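# Chapter 4: Getting a Hand to Pick Things Up

I put off writing this chapter longer than any other, mostly because I kept going back out to the workshop to check things and then losing the whole evening. If you've followed along since Chapter 1, you have an arm that moves where you tell it, stops when you tell it, and (I hope!) no longer sags when you cut the power. Good. Now we get to the part everyone asks me about, the hand.

My first hand was a disaster. I built it in December on a bench in the shared shop at Grondau, with the heater going and my coat on, and it had 13 separate tendons made of fishing line. Maeve Moriarty, who has the bench next to mine, watched it try to pick up a cork and asked if it was supposed to be waving. I took it apart the next morning and kept the screws.

What I'd done wrong was start with the fingers. I had spent weeks on knuckles and springs and hadn't thought at all about what I wanted the thing to pick up. So in this chapter we do it the other way around. We start with the objects, then the table they sit on, then how the hand comes in toward them, and only then do we touch a single finger setting.

Pick ordinary stuff. Go through your kitchen drawer and your desk and grab whatever's there – something small, something soft, something slippery, something that rolls. A pencil and an eraser will teach you more in one evening than a set of perfect wooden cubes, and a folded towel will teach you some humility. I like to throw in a sheet of paper too. You'll hate it, but you should find out early how your fingers deal with something that has almost no height at all.

Then think about what's underneath. A bare metal or glass top is miserable for this kind of work. Small things skate away the moment a fingertip brushes them, and if your arm comes down a hair too low, something hard meets something hard and you're ordering parts again. Felt or thin carpet gives you a bit of grip and a bit of forgiveness. Tape it down at the corners, and go over it with your palm to find the bumps.
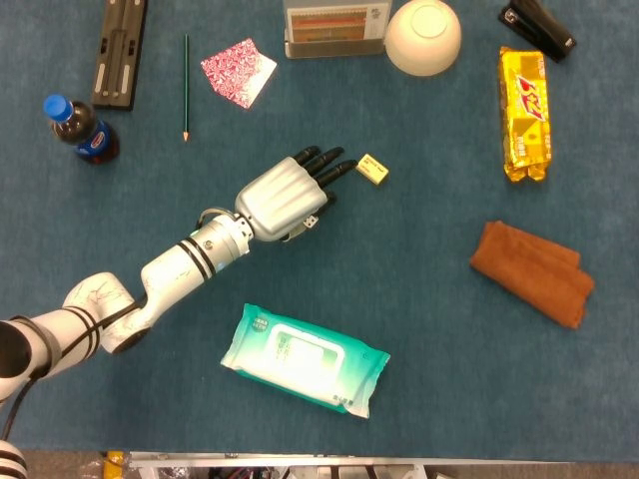
The next thing to settle is the approach, meaning the path the hand takes over the last few inches. Beginners (me included, for most of a year) tend to drive the hand straight at the object and close the fingers when it gets there. With anything small, you'll just push it across the table. Try stopping short, lining up the wrist, and lowering the hand so the fingers land on either side. Write down the wrist angle each time. I use a paper notebook from the Escobedo stationery shop, the cheap kind, and I filled 31 pages before I had an approach I trusted for small objects.

You'll also want to sort out your cable before you go any further. I know, I know. But a cable that's happy while the arm is folded up can pull tight when it reaches across the table, and you'll blame the motor for it. Stretch the arm out as far as it goes, turn the wrist both ways by hand with the power off, and look for any spot where the cable tugs. Leave some slack at every joint that bends.

Parveen Afridi read an early draft of this chapter and wrote "what about the thumb??" in the margin in very large letters. Fair point. We'll get to it in Section 4.3, and it gets a section to itself.

## 4.1 Your first twenty minutes

Put one object on the table. Just one, something light that you don't mind dropping. Keep the speed low and your other hand on the stop button, and move the arm by small steps until the fingers are above it. Don't close them yet! Lift away, come back, and see if you end up in the same place. If you don't, go back to the homing routine in Chapter 3 and run it again before you read on.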